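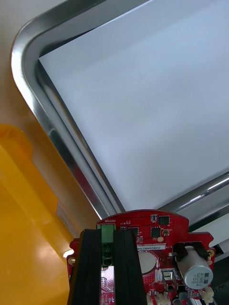
2008-12-20
By the glaze bench, Wandov

Opened the kiln this morning, a good bit later than I wanted to, with my coat still on and my tea going cold on the sill. I had promised myself I would let it come all the way down this time and not crack the lid early and peek, and I mostly kept the promise. One peek with the flashlight last night through the top spyhole, which told me nothing except that the top shelf was still standing. So, on to the ash glaze, and I'll try to get it all down while it's fresh, since my notes from the September firing are a disgrace and I have spent half the week trying to work out what "same as before but thinner" was supposed to mean.

What went in: the ash glaze we have been calling Stamimo, in the new version with the washed ash, on test tiles and on the little yunomi shapes, plus a few tiles of the old version for comparison. Clay is the Berisha stoneware, the gray one, with a few tiles of the white body tucked in wherever they would fit. Bisque was the usual. The glaze batch was 800 grams dry, mixed up the night before and sieved 2 times through the fine screen, then again the next day when I found it had gone lumpy on me. I've noticed this with the washed ash. It looks lovely and smooth when you cover the bucket, and then you come in and there's a layer on the bottom like wet plaster and clear brown water over the top. A little Epsom salt helped. I dissolved a pinch in hot water first and stirred it in a bit at a time until it felt like cream again. Next time I should weigh the pinch, I know.

For anyone picking up this book who wasn't here in the fall, the washing goes like this. The ash comes out of the wood stove, so it's whatever we burned, mostly apple and some oak and I'm sure a certain amount of cereal box. It gets soaked in a lot of water and stirred with a stick (gloves! it's lye water and it will take the skin right off your knuckles, ask me how I know) and the charcoal floats up and gets skimmed. Let it settle, pour off the slippery water, fill it up again. I did this until the water stopped feeling slimy between gloved fingers, which took most of a week, and then spread the sludge out on old pillowcases to dry over the radiator. The whole place smelled like a wet campfire. It dries into pale crumbly cakes that break up in your hand and go through the kitchen sieve without much of a fight.

I have gone back and forth about whether all that washing is worth it. The old batches were unwashed and only dry-sieved, and there's no denying they had something going for them, all those runny yellow-green streaks where the soluble part had crept to the rims and melted early. But they ate the bucket, they ate my hands, and no two batches came out the same. I love a surprise as much as the next potter, but I'd like to be able to make a set of bowls where the bowls know each other. 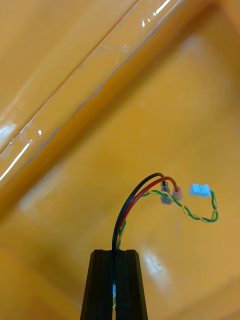
Black wire on the outside, red wire inside it.

Firing notes, as best I can read my own writing. Slow through the early part with the lid propped, lid down after supper, medium until I could see color, then high. The pyrometer read 1,223 at the end and I held it there until the witness cone was properly down. I trust the cone over the meter, as always. The meter has been reading low ever since the kiln was moved over to the other wall, and I have a note from the summer where it swore we had reached 1,282 on a firing where the cones said nothing of the kind, so it isn't even wrong in the same direction every time. I would very much like a new thermocouple. I've put it on the list for the next Ustach order along with the whiting and the kiln wash, and if it gets crossed off the list again I'm going to write it back in.

Cooling was with everything plugged and the lid down, no fan, no fiddling. I think this matters more than I've been giving it credit for. The last firing I was in a hurry and pulled the plugs early, and the Stamimo tiles came out shiny and rather flat-looking, a bit like weak tea in a glass. These have had a long slow night to themselves and they are much, much nicer. There's a soft milky break on the edges and over the throwing rings, and where the glaze went on thick it has pooled a deep olive with little pale flecks floating in it. I carried one of the cups around with me all morning, just turning it over. I even took it outside to see it in the gray light, and it was better still.

Now, the bad news, so that I don't read this back in the spring and think it was all roses. The lower shelf is visibly underdone. The same glaze down there is dry and a bit sandy, especially on the white body, and one of the bowls has a patch near the foot that looks like the skin on old paint. The cone pack on that shelf had barely started to bow. I've suspected for a long time that the bottom element is on its way out, and I think this settles it. Until it's replaced I'm going to stop putting anything down there that I'd be sad about, and use the space for bisque chips and the test slabs for the kiln wash.

Also, a run. The tall cup at the back of the middle shelf had a third coat, all my own doing, and the glaze went straight down the side and off the foot and made itself at home on the shelf. It came away with a chisel and some bad language and took a flake of kiln wash with it. The drip itself is beautiful, naturally, as clear green as a bottle.
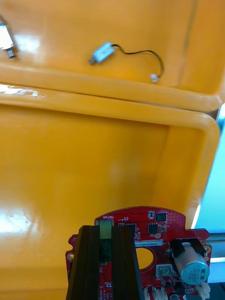
So thickness really is the thing to watch with this one, and I want to get it written down in some form that another person could follow. The best tiles were the ones dipped for a slow count of three in glaze that had been thinned until it ran off my finger and left the fingernail just showing through. The ones dipped longer are gorgeous in the middle and dangerous at the bottom. The brushed ones are no good, streaky and mean, and I'd say don't bother. For cups I think the way to go is one dip all over, let it dry until it loses its shine, and then a second dip on just the top third so that it has somewhere to run to. Leave the foot bare to a finger's width, and a fat finger at that.

I should say something about the white body versus the gray, since I was asked and I gave a very wishy-washy answer at the time. On the Berisha gray the glaze picks up iron out of the clay and goes warm, and you get those brown freckles coming up through it that I'm so fond of. On the white body it's cooler and cleaner, and if I'm truthful a touch dull to my eye, though it did show off the flecks better than I expected. There is also some crazing on the white, very fine, and I could hear it pinging on the table while I was having my toast. The gray tiles have kept quiet so far. I'll leave them on the sill by the radiator for a week and then ink them, and see who has been hiding something.

The recipe as mixed is on the card inside the lid of the bucket and I'd rather not copy it here and get a number wrong, but in plain words it is a lot of ash, nearly as much feldspar, and enough ball clay to keep it on the pot. What I'd like to try next is a bit of the clay swapped out for our own dug clay from the ditch behind the shed. It's a rusty orange stuff and full of roots, and I've a bucket of it slaking now. It has to be sieved through something coarse before it goes anywhere near the good screen. My guess is that it will push the color toward amber and maybe make the whole thing run even more, so those tiles are to be fired lying in a saucer of scrap clay, every last one.

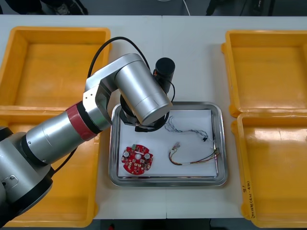
Ash glazes, Book 2

Carrying on after lunch. I've lined all the tiles up on the long board by the window in order of thickness and numbered the backs in oxide where I forgot to before the firing, which was several of them, I'm afraid. A couple I've had to guess at from the finger marks. Those have a question mark scratched beside the number, and please don't anybody quote them back to me.

I did the lemon test on one of the yunomi, a slice laid on the inside and left there with a saucer on top. It needs to stay until tomorrow at least. The unwashed version failed this, you'll remember, with a chalky ring that wouldn't rub off, and that's the whole reason we stopped using it for anything with food in it. If the washed version passes I'll be very happy to start on the soup bowls. If it doesn't, I suppose it's more silica, and another round of tiles, and we'll see how much of that olive color survives.

Things to do before the next one: grind the middle shelf where the drip was and give it two thin coats of wash. Scrape out the bottom of the kiln with the vacuum, gently, the bricks by the lower peephole are getting soft. Ring up about the element. Wash another stove's worth of ash, and this time keep the apple wood separate, I've been saying it for a year. Find the lid to the small sieve.

And one for me. The bucket with the blue tape on it is NOT Stamimo, it's the old liner glaze, and I very nearly dipped a whole board of cups in it on the night of loading. Same brown, same skin on top, same smell. I've put a second piece of tape on it, and a shell on a string tied around the handle of the right one, so that it can be told by feel if the light over the bench goes again.

Lemon still on. Tea cold again.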